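Re: [grilwood-list] Compost pickup, is anyone signing up?
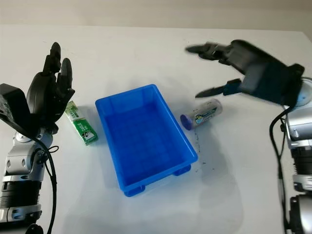

I read the Tuncer flyer twice and I still don't see how the price holds. They quote $15 a month, then the small print adds a $9 "route fee" for anyone past Ulside Road. That's most of us.

On August 8, somebody wrote:
> Tuncer says that if 199 homes join, the fee goes away for
> good. They already do this in Ulirden and people there
> love it. I think we should all sign by the end of the month.

"For good" isn't in the contract I was sent. Page 2 says fees may change with notice. And which people in Ulirden? I asked Tuncer for a contact there and got the same flyer back.

I'd also like to know where the scraps end up. If they go to the county landfill, I can do that myself for free.

Could whoever has the full contract please post it here before more people sign?

A skeptic on the Grilwood side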